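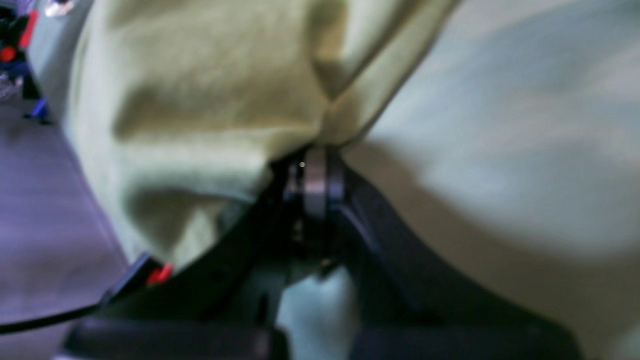 Getting fold lines out of T-shirts without an iron?

Posted by paracha_mom, Dec 27, 2024

Hi all! I share a tiny apartment with my sister and we have one dresser between us (I know, I know). My T-shirts live in stacks of 16 or so, squashed flat, and every shirt I pull out has a hard line right across the belly. I don't own an iron and I don't really want one. Is there a way to get the lines out fast, or should I be folding differently? Mostly plain cotton, a few blends.

Ehsan Bukhari

Dryer! Toss in the shirt with a damp washcloth, medium heat, and pull it out while it's still warm. Then hang it up right away, don't leave it sitting in there while you answer the phone like I do. If the line is still there I spritz it with water and smooth it with my hands. Blends come out better than cotton for me, and the cheap Plirkness ones hardly crease at all.
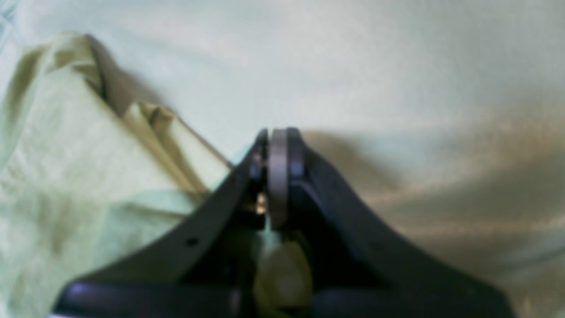

Gripper tips closed on a light gray disc.

zukeler_fan

just hang them. hangers were 35 for a few bucks last time I looked

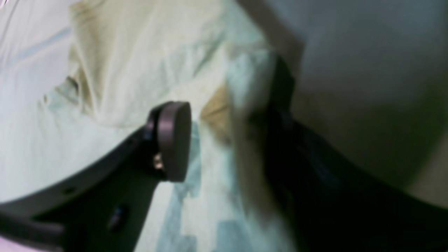

Drunemlow

I'd fix the stack first. I used to cram mine in too, and going down to short stacks helped more than any spray did. I also roll the ones I wear to work, loosely, and stand them up in the drawer. If you keep folding flat, fold in a different spot now and then so you're not pressing the same crease every week.
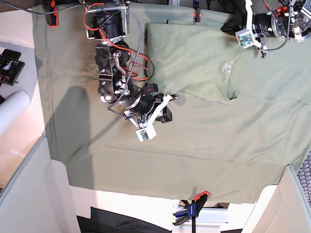 Where the line lands matters too, at least to me. A crease near the hem disappears if you tuck your shirt in, and one across the chest is what everybody sees. The green tee has a long fold line running across the lower half, and I could live with that under a cardigan! With a logo up by the neck I keep folds well away from it, or the print starts to crack after a while.

Comments

tess_in_january: The washcloth thing worked on my cotton ones, thanks Ehsan.

paracha_mom: Trying the rolling tonight. My sister says I'm getting the bottom drawer either way.

moth80: What about linen?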